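Section 4. Working safely around the Trumska bench cell

Revised February 3, 2018. Replaces the Tulville workshop sheet, which was two pages long and mostly about mugs.

Read this section before the arm is powered for the first time, and again after the first time you wish you had. It covers the house rules for small assembly and teardown work with the Trumska arm and parallel gripper. The rules for full-size cells are in the Mellor binder and are a good deal sterner.

4.1 Before you switch on

1. Walk the whole perimeter of the bench. The base joint will turn a full 360 degrees if the program asks it to, and it has no opinion about whose elbow is on the way.

2. Test both emergency stops. Press, confirm the drives drop out, reset, and write it in the log. "Pressed it last week" is not a log entry.

3. Check the speed limit on the pendant. Teaching is done at 300 mm per second or less. The pendant will accept a higher figure without complaint, so the complaining is left to you.

4. Confirm the payload setting matches the gripper that is fitted, including anything bolted to the wrist. A wrong payload makes the collision detection either jumpy or indifferent, and indifferent is worse.

CAUTION: Lanyards, loose cuffs and hoodie strings come off or get tucked in. This applies to visitors, including visitors who sign the cheques.

4.2 Preparing the work

5. Unplug the workpiece at the wall and take the cord away with you. Computers, printers and anything else with a power supply should then be left to stand before a hand or a tool goes in. Never open the power supply itself.

6. Connect the bench bond and wear your wrist strap. Static damage is invisible, and the part will wait until it's in the customer's hands to mention it.

7. Lay the workpiece flat and stable. If it rocks when you lean on it, it will rock when the arm does.

8. Load fixture plates before enabling the drives. Parts belong in their holders, seated to the bottom of the slot.

NOTE: Run Dodomance check 81 (fixture clear) after any change to the plate. It takes less time than arguing about whether you need to.

4.3 Working inside an open case
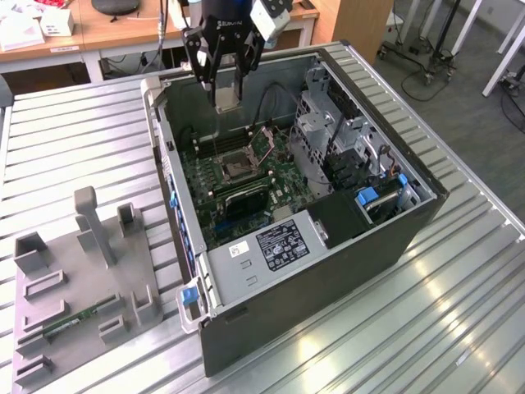 Approach moves are where most of our bent metal comes from. Program a straight vertical entry, with a waypoint well above the highest thing in the case, and drop to creep speed before the fingers pass the rim. On a tower laid on its side, the highest thing may be something you've stopped noticing, like the raised retention frame beside an empty CPU socket, or a cable looping up off the board. Tie the cable back if you can and add the frame to the keep-out zone either way.

9. Keep your hands out of the case whenever the drives are enabled. If a part is dropped, stop the arm first and fish second.

10. Limit grip force to the value on the part card. Where there is no card, begin at the lowest setting and work up.

11. Don't steady the chassis by hand during a move. Use the clamps. We bought more than 2 for a reason.

12. After any contact, however gentle it sounded, stop, inspect the fingers and repeat step 8 before carrying on.

For shutdown and parking positions, go to Section 5.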